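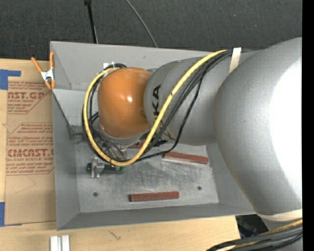
Trinidad Yáñez wanted to know, before anyone got near the real problem, why you'd collect 800 demonstrations of anything without first training on 100.

Fair enough, and I'll get to it. First the background.

Bin picking, single arm, one fixed camera on the bin. I've been recording teleoperated grasps to train a policy and I'm at 81 good episodes. The trouble is the arm itself. Once the gripper is down in the bin, the wrist and that great loop of yellow and black cable hide a fair share of what I'm supposedly teaching it to pick up. The reddish bars do a very good job of ending up under the cable.

The policy trains without complaint, then hovers over the bin like someone who has forgotten why they came into the kitchen. Do I throw out every episode where the target gets covered, or keep them and hope? I've got the bench until Saturday and would rather not spend it all re-recording.

Asked by balogh_bench

Dardo Ocampo

Keep them. If you bin every episode where the arm gets in the way, you'll be left with a lovely set of recordings of an arm not picking anything up. It'll be covering the part at run time too, so the policy needs to have seen that.

What I'd check, in this order:

Is the target visible at the start of the episode? If it's hidden from the first image, the policy has nothing to go on and neither would you. Drop those.

Does your policy get any history? Ours (the Gerska cell, same sort of headache) was only being fed the current image. Giving it 5 past images plus joint positions cured most of the hovering.

Do you pause halfway down while you work out where the bar went? Watch a few back. I did this constantly and had trained a very faithful copy of my own dithering. Trim the pauses or re-record those ones.

Then tidy the cables. Pull the slack further up the arm and strap it there, but run the wrist through its full range by hand before you trust it. And do it before the next batch — if the loop changes shape halfway through, you've got two datasets. Label them that way if it's too late.

On the number, I'm with Trinidad. Train at 100, look at the failures, then record more of whatever it's bad at.

saltix_refugee

just put a camera on the wrist

Trinidad Yáñez

A wrist camera is a decent idea, but it means the 81 you've already got won't have that view, so you'd be starting over or training with a blank input for the old ones. With the bench gone on Saturday I'd leave it alone.

Cheaper thing to try: move the fixed camera to the other side and record ten. If the bars stay in view longer, you have your answer, though you'll have to keep the new angle separate from the old set. Also vary where the bars lie. People tip the parts in, fish out the easy one and reset, and the colour and position end up nearly the same every time. Some should be hard up against the front wall, some touching each other.

I had this on Musen last October and blamed the network for a fortnight. It was the pauses.

balogh_bench

Watched twenty back. I dither in fourteen of them. Trimming now, will move the camera tomorrow arvo.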